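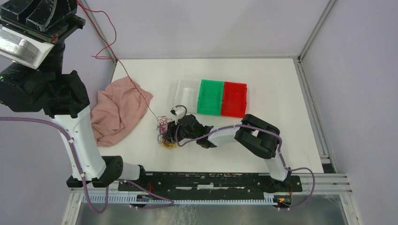
Subject: Re: Run-through for the open morning in the park

Hi all,

Replying to Mali's questions, with her message left in so the new people can follow.

Mali Llewellyn wrote:
> Do we know yet how many mats are coming from the school? I have 140 names
> on my sheet, and last time a lot of people showed up with nothing to sit on.
> Also, who is leading the breathing section now that Lloyd has moved to
> the early group? And can we please start the second run-through on time.

The school is lending us mats for everyone on your sheet. They need to go back the same afternoon, rolled and tied. Anyone who has their own should still bring it, as the grass by the bandstand is usually damp until 8 in the morning.

Oster will lead the breathing section. He has done it with the evening class all through October and knows the order: seated breathing first, then the short silence, then the closing. Lloyd will still call the standing poses for the early group from the front left. 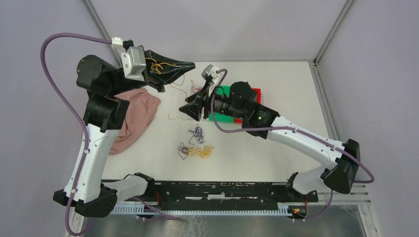
White tabletop with the two arms reaching in from the front.

The second run-through starts at 7:30. We went through 11 poses at the first one and lost time in the changeover from standing to sitting. Please stay on your own mat during that part – people walking back for water bottles held up three rows.

Firkura has agreed to lend the sound system again. The speakers go on the bandstand steps, facing the lawn, and the cable runs behind the benches. Cevolport is handling the water, and the table for it will be at the east gate.

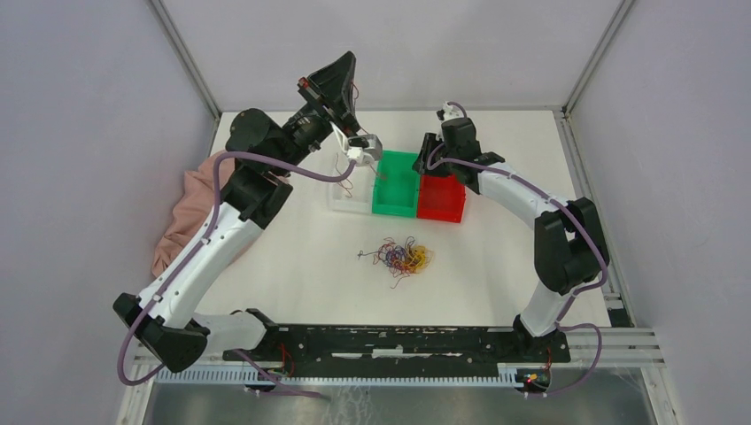 Rows for the children's group still have to be settled. I would like them near the middle, with a teacher at each end, and the older students behind. Two leaders facing each other across the group should work, both turned in toward the middle the way the two arms lean in to the little bins there, so that every child has someone to copy. Mali, if you agree, I will mark it on the plan and send it around.

Parking is on the north side only. The south lot is closed for resurfacing.

If you can't make the second run-through, write to me directly and leave the list out of it.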